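I got to the town hall in Sinby twenty minutes early, which gave me time to drink a terrible coffee from the machine in the lobby and reread my notes on the land deal. The deputy mayor came down to fetch me herself. She'd asked me to keep her name out of it until the council votes, and I said fine, as long as I could print what she told me. So that's how we're doing this.

If you've missed the story so far: the town wants to hand the old rail yard to a developer called Trirnero, and in return Trirnero would build the new bus road out to Klinhom. No cash changes hands (well, very little). Plenty of people on my street think it's a giveaway, and I went in thinking so too.

"I know what they're saying," she told me before I'd even sat down. "I get the emails. I read them at breakfast, and my husband wishes I didn't."

I asked why the town couldn't just pay for the road. She laughed, and then got serious pretty fast. "With what? We still owe money on the water mains. If I borrow for a road, I'm telling the library to close two afternoons a week. I'd like somebody to come to a meeting and say which afternoons."

We went back and forth on the price of the yard for a while. There are 3486 households in Sinby, and she says every one of them was mailed the valuation in June. I told her I never got mine. She wrote that down, with my address, and a copy was in my mailbox by the end of the week, so credit where it's due! It's a dense thing, and I'll go through it in a separate post once I understand page 3.
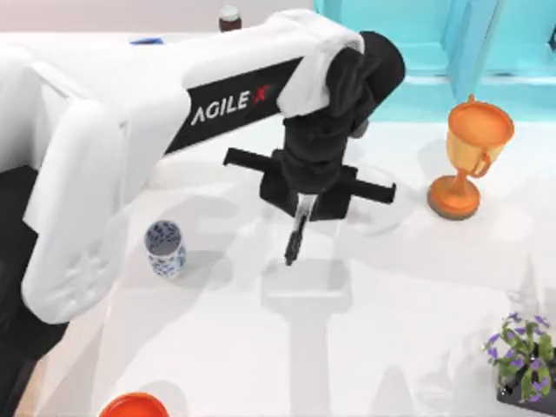 An AGILE X robot arm over a white tabletop, computer rendering.

The part I most wanted to hear about was the garden plots. The yard has had gardens along its north fence since before I moved here, and the first version of the plan put a parking lot right on top of them. "That was a mistake and I said so at the time," she said. "The plots stay. It's in the draft, section and paragraph, and if it comes out of the draft I'll vote no on my own project."

Would she really? "Write it down," she said. I did.

She was a lot less comfortable on the question of what happens if Trirnero runs late. Over in Rorkau they tried a swap like this and ended up with the apartments finished and the road stuck behind a fence. I brought that up twice. The first time she talked about how different the two towns are. The second time she sighed and moved her chair a bit.

"Rorkau signed over the land on day one," she said. "We'd do it in 2 pieces, with the second one only after buses are running. Could they still drag their feet? Sure. I can't promise you a builder's schedule. I've had my own kitchen redone."

I pushed on whether there'd be a fine for delays, and she said the lawyers were still talking about it, which to me means no, or not yet. She didn't like me saying that. "It means they're still talking," she said.

The draft is file 2512 at the clerk's window, and you can read it there until 4:30 p.m. on any day they're open. Bring a pen, they don't have any.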